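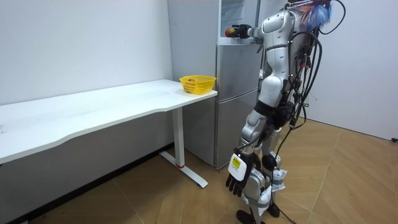

REFRIGERATOR AND DESK AREA CHECKLIST, WITH COMMENTS

Site: Drinmont, small room with refrigerator
Date of check: June 16, 2012
Form used: Wulance general room form, food storage pages only
Result: Pass with comments. Four items to be closed before the November check.

Mark each line OK, FIX or N/A. Write the comment on the same line if it fits. If it doesn't fit, carry on underneath and do not start a second sheet.

PART 1. REFRIGERATOR, OUTSIDE

1.1 Stands level, does not rock when the door is pulled. OK
Front feet were adjusted at the last check and have held.

1.2 Set against the back wall with an air gap behind. OK
The gap is about the width of a hand. Keep it that way. Do not push the refrigerator back to get more floor.

1.3 Power cord undamaged, plug fully in the outlet. OK
Plugged straight into the wall. No power strip, no adapter.

1.4 Doors close under their own weight from half open. FIX
The upper door does. The lower one stops short and needs a push. Clean the seal first and try again before anyone orders a part. Ackah quoted for a new seal last time and we did not need it.

1.5 Outside surfaces clean. OK
Fingerprints on the silver finish are not a failure. Sticky spots next to the door edge are, and there were none.

1.6 Nothing stored on top. OK

PART 2. REFRIGERATOR, INSIDE

2.1 Thermometer present and reading 40 F or below. OK
Read after the door had been shut for at least 30 minutes. The reading goes on the log sheet, not on this form.

2.2 Glass shelf free of chips and cracks, seated on its supports. OK
Run a cloth along the front edge. If the cloth snags, take the shelf out and look at it under a good light.

2.3 Fruit whole, dry and free of soft spots. OK
Loose fruit may sit directly on the shelf if it has not been cut. Cut fruit goes in a covered container with the date on the lid. Anything bruised through the skin is thrown out the same day.

2.4 Raw meat and fish on the lowest shelf only. N/A
Not kept in this room.

2.5 No open cans. OK

2.6 Containers dated. FIX
One tub had a name and no date. It was thrown out. The rule on the door sheet says undated items go at the check, and we will keep to it.

2.7 Drain hole clear. OK

2.8 Door seals wiped, including the fold. FIX
Gray film in the fold of the lower seal. Warm water and dish soap, then dry it. No bleach on the rubber. See 1.4, which may be the same problem.

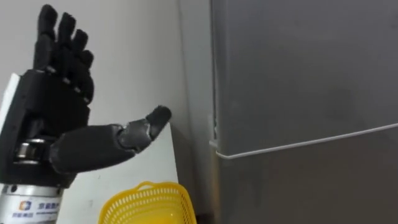
2.9 Cleaning supplies kept away from food. OK
They stay in the hall closet. Bring in what you need and take it back when you are done.

PART 3. DESK

3.1 Top clean and dry before food is put down on it. OK
The white top shows everything, so this one is quick to check. Wipe with the blue cloth, not the one used on the floor.

3.2 Desk steady, all fasteners tight. OK
Fasteners were tightened by hand. The Rosau instruction sheet is in the binder if a part number is needed.

3.3 Clear space to swing the refrigerator door. OK
If the desk is moved for any reason, open both refrigerator doors all the way afterward and make sure neither one touches it.

3.4 No food left out at the end of the day. OK

PART 4. FLOOR AND WALKWAY

4.1 Floor dry in front of the refrigerator. OK
Checked with a paper towel along the bottom of the lower door. Water on wood boards needs to come up right away, and a mop that is too wet does as much harm as the leak.

4.2 Cords across the boards. FIX
Any cord that runs over open floor is to be moved along the wall or covered with a flat cord cover. Tape is accepted for one day only. Write the date on the tape.
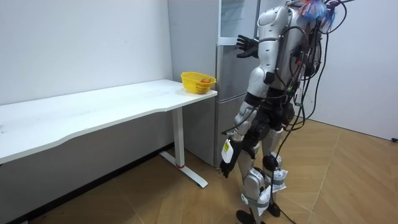 4.3 Boards sound, no raised edges. OK
One board gives a little when stepped on. No trip edge. Look at it again in November.

4.4 Room to stand with the door open. OK
A person should be able to step back from the open door without hitting furniture. Small rooms often fail this one after something has been delivered and left in the way.

4.5 Exit path clear. OK

PART 5. ITEMS TO CLOSE

1.4 Lower door does not close fully. Clean seal, retest.
2.6 Undated container. Thrown out. Put a marker back on the door sheet.
2.8 Lower seal dirty. Clean and dry.
4.2 Cords on floor. Reroute or cover.

Supplies and small parts go on account 2774, with a limit of $50 for this room. Anything over that needs a purchase form first.

Put the signed copy in the binder behind the temperature log. Older copies stay in the binder until the next check is finished, then they go in the file drawer.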